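So I finally sat down in April and wrote out our house rules for the two-arm bench, mostly because Savita asked me where they were written down and the answer was "in my head, sorry!" That is a lousy place for rules. She'd been with us for 2 days and had already been told three different things about who gets to clear a fault.

First one, and the one I'm fussiest about: you say it out loud before you enable anything. "Enabling left." Then you wait for somebody to say okay. It feels silly when there are just two of you in the room and you do it anyway. Ramesh has a big voice and it carries into the hallway, which I've decided is a feature.

Second, keep the speed cap on until a new routine has run clean 7 times in a row. I used to let people argue me down on this (it's the same motion! we only changed the grasp!) and I don't anymore. A changed grasp is a new routine. Start the count over.

Third – cables. Tie them along the link, leave a proper loop at the joint, then move the arm by hand through its whole range and watch the loop the entire time. Do it again after anybody touches a tie, even if that anybody is me. Frøydis keeps a log of every snag and stop, and we're up to 213 entries now. I read back through the lot with a pot of coffee and way too many were cable stuff I could have caught in a minute.

Fourth, agree on who owns the middle of the table. When both arms can reach the same mug, one of them has to be parked or waiting, and that goes in the run sheet before we start. Narendra wanted to sort it out in software and maybe we will someday, but I still want it on paper.

Oh, and real dishes only once the soft stuff has gone well. Pushpa is pushing for glasses next and I've said ask me again after the mugs. 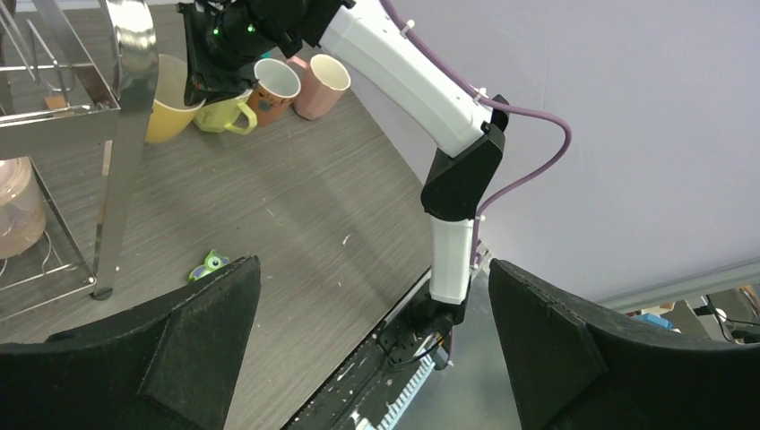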